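The Lagman Tie

The listing said silk. Jhonatan Betancur had read it three times and did not believe it on any of them. Silk at that price came off a truck, or it came off a dead man, and the shop in Nurport did not look as if it dealt in trucks.

"It's burgundy," said Ainhoa, who was getting married in it, or at least next to it. "You said you wanted burgundy."

"I said I didn't mind burgundy."

He set the envelope on the table and slit it with a butter knife. Out came a square of tissue paper, a card with washing instructions, and a second card, handwritten, which said that the tie had been worn by the bandleader at the Lagman Hotel for 632 nights without once coming undone.

"Who counted?" said Jhonatan.

"Maybe he did."

"A bandleader. Standing there with a pencil."

Ainhoa Cabello had sold insurance in Grakport for most of her working life and was not a gullible person, but she had a weakness for handwritten cards. She propped this one against the sugar bowl. Her uncle Aníbal, who was staying with them until the wedding and eating accordingly, leaned over to read it.

"I knew the Lagman," he said. "There wasn't a band. There was a fellow with an organ in January, when the heating was on."

"There you go," said Jhonatan.

"Could have been before my time."

"You're seventy-eight."

Aníbal shrugged and took another roll.

The trouble was that Jhonatan couldn't tie it. He had worn clip-ons to two weddings and a funeral and never heard a complaint. Ainhoa found a diagram in the back of an etiquette book, six drawings of a man with no face, and between the fourth drawing and the fifth something happened to the man's left hand that the artist had decided not to show. Jhonatan turned the book sideways. He suspected the artist couldn't do it either.

"Getsemaní's husband ties his own," Ainhoa said.

"Getsemaní's husband says he ties his own."

"I've seen him."

"You've seen him with it tied."

She gave him the look she gave people who claimed for water damage on the top floor. Then she went to phone her mother about the chairs, of which there were 100 on order and, according to the rental company, possibly more on the way.

He tried it around his neck, in front of the hall mirror, and got a thing like a bandage. He tried it around his thigh, which was Aníbal's suggestion, and got the same thing lower down. After that he gave up on bodies altogether and worked at the table, where at least he could see what the cloth was doing. 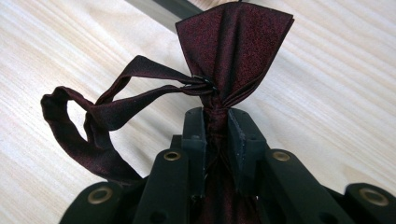
One side stood up, broad and creased, quite proud of itself. The other had gone off to the left in a long twisted loop and showed no interest in becoming a bow. By the place where it all pinched together was a little dark hook. He looked at the hook for some time.

"Aníbal," he said. "What's this for?"

The old man put on his glasses. "For making it bigger or smaller, I'd think."

"A man wears it 632 nights. Why's he need it bigger or smaller?"

"Maybe he ate."

Jhonatan reached for the card against the sugar bowl and read it once more. The ink was very blue. He wet his thumb and rubbed the corner of the L, and the L came away on his thumb.

Ainhoa was coming back down the hall, still talking to her mother. He put the card back where it had been, with the smudge turned toward the bowl, and picked up the book.

"Any luck?" she said.

"I'm on the fifth drawing," said Jhonatan.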